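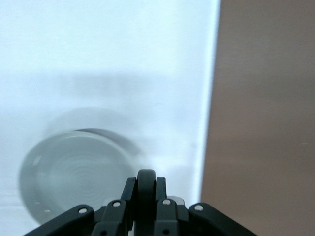
The wrist camera's view of the right-arm gripper, with its center wheel pointing up, near a round, pale disc on a white surface.

24/07/2024
By Mawar Rondonuwu

Murnow and Nkuna finish side-by-side gripper trial at the Bresulgate workshop

BRESULGATE – Murnow, the small robotics shop best known for its bench arms, has wrapped up a trial of 3 gripper designs with its testing partner Nkuna, and the teams are very happy to share what they learned. The trial began in April and put each gripper through the same 12 handling tasks on the same two-armed robot, with the same operators taking turns at the controls.

The tasks came from ordinary tabletop work: picking up a flat lid, turning a dish over, sliding a thin object to the edge of a surface, passing a cup from one arm to the other. They sound easy. Anyone who has tried to get a robot to pick up a thin, smooth, round thing from a flat surface knows how long an afternoon can get!

"We wanted the boring objects," said Yasir Shaikh, who planned the trial for Murnow. "Blocks are fun and every gripper can do blocks. Give it something low and round and a bit see-through and you start to learn about your fingers, and about your camera too."

Two of the designs were plain parallel-jaw grippers, one with hard fingertips and one with soft pads. The third was Alside, Murnow's own design, which carries a small black wheel in the middle of the linkage with finger segments on both sides of it. The idea behind Alside is that the wheel can nudge or roll an object into a better spot before the fingers try to close.

Operators rated each design on how easy it was to line up, how often they had to back off and start over, and how tired they felt at the end of a session. Thabiso Masilela of Nkuna, who ran most of the sessions, said the soft pads were the early favorite and stayed strong on cups and dishes all the way through. The hard fingertips did best on anything with a clear edge to grab. Alside took longer to get used to, and two operators disliked it for the first few days, but it came out ahead on the flat round objects and on sliding tasks.

"I was one of the two," said Khanyisile Masilela, an operator on the Nkuna side. "I kept trying to drive it like a pair of tongs. Once I started thinking of the wheel as a fingertip that can turn, I got much quicker, and then I got sort of attached to it. I still want the soft pads back for cups, though."

The group also spent a good deal of time on cameras. They compared 4 mounting positions, from a fixed overhead view to a small camera right at the wrist. The wrist view won over most of the operators for the last bit of any approach, where the overhead picture had the arm itself in the way. It has its own problems. The gripper takes up a fair share of the picture, part of the object can end up hidden behind a finger, and close-up objects may go soft and blurry. Pale objects on a pale surface were the hardest to read, and the teams plan to keep that pairing in the next round for exactly that purpose.

Controllers got a shorter look. Operators tried 2 kinds, a handheld pair and a tabletop set with small copies of the robot's arms. The tabletop set was preferred for two-arm tasks, while the handheld pair was easier to set up and kinder to people with smaller hands. Jacobus Magagula, who looks after the controllers at Murnow, has already swapped out the trigger springs on the handheld pair after hearing the same complaint from nearly everybody.

"The notes people wrote at the end of their sessions were wonderful," Magagula said. "Some were a full page about one screw that stuck out. That is the kind of thing I can go and fix the same day."

The full task list, the rating sheet and the operators' notes will be shared with other workshops that ask for them. Murnow and Nkuna would love to hear from groups running similar comparisons, above all anyone with a different way of mounting a wrist camera.

A second round is being planned with a revised Alside linkage and a longer list of see-through objects. Operators who took part in the first round will be invited back, and new ones are welcome to apply. No experience with robot arms is needed, and training is given at the Bresulgate workshop before the first session.

Press contact: Mawar Rondonuwu, Murnow, Bresulgate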